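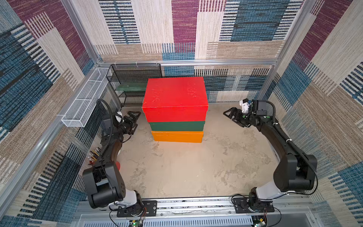 Stindon Community Weaving Project
Progress report to the Endell Fund, Mon 29 June
Prepared by Yaryna Koval, project lead

What a few months it has been! When we last wrote, the Olivares room still had no heating and we had two working looms. We now have 4, all threaded and all in use, and the evening group is full for the first time.

Classes
We set out to offer 40 sessions over the grant period and the last of them ran in the second week of June. Beginners start on a plain band and move on to blocks of color once their edges are even. Most people get there faster than I expected, and a few have gone straight on to double cloth, which I had not planned to teach at all (I had to relearn it myself over a long weekend). The Tuesday group has asked to keep going through the summer, and they are happy to pay for their own yarn.

Materials
We spent 410 dollars on wool and cotton, mostly from the mill shop in Nerano, who let us have their odd cones at a good price. The colors are a mixed bag – lots of rust and mustard, hardly any green – but people have made lovely things with them. Reeds and heddles cost more than we budgeted, so we moved money over from printing and made the handouts ourselves.

The pattern book
This is the part I am most excited about. Older weavers in Stindon have been bringing in drafts on graph paper, envelopes, even the back of a seed catalog, and we have been copying them out cleanly and weaving a sample of each. The samples show up mistakes in the drafts, and fixing those has led to some wonderful arguments. The book needs an index and one more round of checking.

Still to do
The big floor loom needs a new brake cord and a treadle repaired. We have 800 dollars left, and with your agreement I would like to put part of it toward printing the book and the rest toward a second warping board. Could you let me know if that is all right before we place the order? The printer is holding our slot until the end of next week.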